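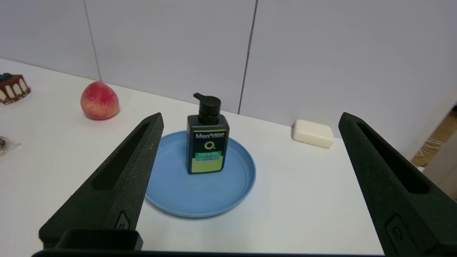 Hinidex tabletop episodes – notes for people who want to use them

Hello, and thanks for stopping by! Hinidex is a set of 1457 short pick-and-place episodes recorded from the wrist camera, and we put it together mostly to train and debug Zonon, our small grasp planner. The objects are everyday things like a pump bottle, a peach, a bar of soap and a light blue plate, all on a plain white tabletop.

What you get
Each episode has the wrist video, the joint states and the gripper opening, plus one sentence of instruction typed by a person. We use 1000 episodes for training and 316 for validation, and the rest are held back for testing.

Loading
Run the Dretar loader with the folder path and it will do the rest. If you only want a quick look, pass the preview flag and you'll get 40 episodes.

Known rough spots
The fingers cover a good part of the view, so please mask them before you run a detector – Golnar Soltani's masks are in the masks folder. Tall objects standing on the plate still confuse the planner now and then, and Žofie Brabec is working on a fix in the Mansour branch.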